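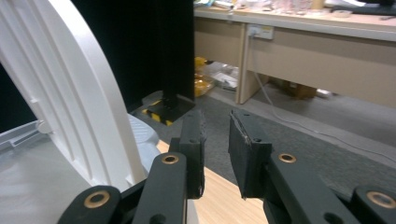
Dougal Semple meint, der Hoda sei sein Geld wert, man müsse ihm nur mehr Zeit geben.

20. Februar, Werkstatt. Zeit hatte er. Hitska verspricht im Prospekt 1.000 Zyklen ohne Nachstellen, wir stehen bei 394 und ich habe zweimal nachgestellt. Linker Belag am Greifer schon leicht ausgefranst. Ersatz kostet 49 Euro das Paar, Lieferzeit unklar. Wartungsvertrag über Villanueva: gelesen, Verschleißteile ausgenommen. Was bleibt da noch?

Offen: Spiel in den Gelenken messen, Angebot bis Mai verlängern lassen. Unterschrieben wird vorher nichts. Dougal fragt bei Hitska nach dem Prüfprotokoll.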